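Shop notebook, July

Arbor for the Howells job, second week

Sunday, early. Shop is quiet so I am catching this up before glue-up starts again. The last entry stopped at the rough milling and a fair amount has changed since then.

Where it stands: four posts milled and squared, both main beams cut to length but with blank ends, rafters planed and stacked, lattice strips ripped and waiting. The gate is still only a drawing. Dušan Stojanovska has the gate hardware on order through Curnurine and was told it ships this week.

Stock

The cedar came in wetter than the last load. The posts were reading high on the meter when they arrived, and I stickered them by the east wall with a fan on low. They have come down enough to work but I would not call them settled. One of the four has a slight bow, crown out, over the upper third. I marked it with a C in pencil on the top end. It goes at the back left, with the crown facing the fence, where the beam will hold it.

Two of the rafter blanks had pitch pockets on the show face. I flipped one and it is fine. The other has a knot on the reverse, so I cut it down for lattice and pulled a new one from the rack. That leaves us with no spare at rafter length. If anyone needs to test a cut, use the offcuts in the bin under the chop saw and leave the long stuff alone.

Beam ends

The customer picked the upswept end over the plain bevel. I drew it full size on hardboard and made a template. First version looked heavy from below. I held it up on the ladder and had Dušan stand back by the door, and he said the same thing before I asked. Took the curve farther back along the underside and left more flat at the nose. Second version is the one to use. It is hanging on the nail over the band saw and has KEEP written on it. The first one I have broken up so there is no mix-up.

Sequence for the ends: trace, band saw outside the line, template clamped on, flush trim with the long bit in two passes, then hand sand the inside of the curve. The grain turns against the bit just past the low point. Climb cut that short section, light pass, or it tears. I tore it on the test piece and it went deep enough that sanding would not have saved it.

Posts and bases

Posts sit on steel standoff bases set in the footings. I want end grain up off the concrete. Post bottoms get two coats of the Brivance end sealer, let the first one soak in fully. Do that on the horses with the ends hanging over, and keep the sealer off the faces for the bottom inch or the stain will show a line there. Blue tape works if it is pulled while the sealer is still soft.

Opening between posts has to suit the gate leaf with clearance on both sides. The site drawing I was given measures to the outside of the posts and my drawing measures to the inside. I caught this on Friday when the lattice panel came out too wide on paper. Everything in the shop now goes from the inside faces. I have crossed out the outside dimension on the wall copy in red.

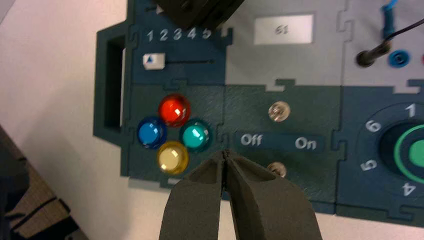 Joinery

Beam to post is a half lap with a carriage bolt, counterbored on the inside so the nut does not show from the path. I considered a full mortise and decided against it. The install crew has to be able to take this apart on the ground if the footings are out of line, and a pegged mortise would make that a bad afternoon.

Laps are cut on the table saw with the dado set and cleaned up with the shoulder plane. Fit is hand tight. Anything tighter will be a fight once the cedar picks up moisture outside. Three of the laps went well. On the fourth I set the stop block against a chip and the shoulder landed a hair long. Pared it back, good now, but the lesson is to brush off the fence every time.

Rafters are notched over the beams, shallow, and screwed from above at an angle. Stainless screws only. The coated ones from the last project left black streaks on cedar inside one winter and we had to go back and sand them out. The full box of stainless is on the second shelf, left of the plugs. Order number for more is 167 in the supply binder.

Notches were cut with all the rafters clamped together as one block. That went faster than I expected and the spacing is dead even. The clamps need a caul on the bottom side or they dent the edges. I have one rafter with a dent that I steamed out with a wet rag and the iron. It came up well and I can find it only by feel.

Lattice

Side panels are a square grid, which suits the plain look the customer is after. Strips are half lapped at each crossing so the panel is one thickness and there is no ledge to catch water. Cutting the laps is slow. I made a sled with an indexing pin for the router table and it holds spacing well so long as the pin is snug. It loosened once midway through a batch and I lost that batch. There is now a setscrew on it. Check it before starting and again when you come back from lunch.

Dry fit of the left panel went together with light mallet taps. Corner to corner measurements match. The right panel is cut but not assembled. Glue is the waterproof type, small dab at each crossing, wipe right away with a damp rag. Dried squeeze-out will block the stain, and inside those little squares it is miserable to scrape.

Gate

Frame and rail, with the same grid in the top half and vertical boards below. Brace runs from the bottom hinge corner up to the latch corner. I am writing that down because the sketch in the job folder has it the other way around and somebody will follow the sketch.

Hinges are the heavy strap type. The latch is still open. Customer wants one that can be reached from both sides. Justix has a ring latch that would do it but the bar looks short for our post thickness. Dušan is going to ask them for a drawing with dimensions. I would like to have that in hand before I set the latch rail height.

Finish

Tested three finishes on offcuts and left them on the roof of the lumber shed. The clear oil looks best today and will be gray the soonest. The light tint holds the color and still shows the grain. The darker one hides the figure and I do not care for it. Samples are labeled on the back. The customer is stopping by midweek to look and I would sooner they see them outdoors than under the shop lights.

All parts get one coat before assembly, including inside the laps and down in the bolt holes. Second coat after install, by brush.

Still to do

Trim the last two beam ends.
Assemble and glue the right lattice panel.
Seal the post bottoms.
Bore for the carriage bolts, with backing board to stop blowout.
Full dry assembly on the shop floor, check diagonals, label every joint with chalk on a hidden face.
Call the install crew about the footing layout and give them the inside dimension.
Get the latch drawing from Justix.
New blade on the band saw. The one on there is burning in the tight part of the curve.

Added later, same day: both beam ends are trimmed and sanded. Tear-out on one, very small, on the top edge where the first rafter covers it. Leaving it.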